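3.2 Update delays and what users expect

Owners of home game consoles often meet a delay between the announcement of a system update and the day it reaches their device. We asked 391 owners of the Stedolent console how they learn about such delays. Participants answered at home, in the evening, on paper or by phone.

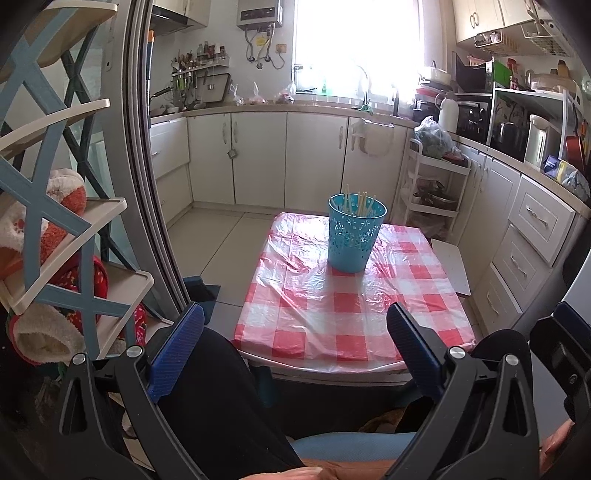
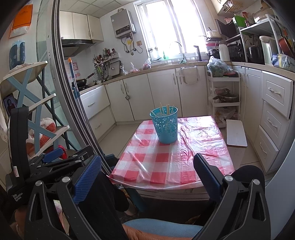
Figure 4. Kitchen table with checkered tablecloth and basket of thin sticks, two views.

The update studied was released by Pultoria in May, in 31 regional steps. In the first step only 70 owners from our sample received it. Most of the others knew the announced date, but they did not know that their region was placed later. They checked the settings menu again and again – sometimes several times in one evening – and some 200 of them restarted the console at least once for this reason. Owners who had read the Flornano newsletter restarted less often. We did not ask if they read it before or after the announcement, so this difference should be taken with care.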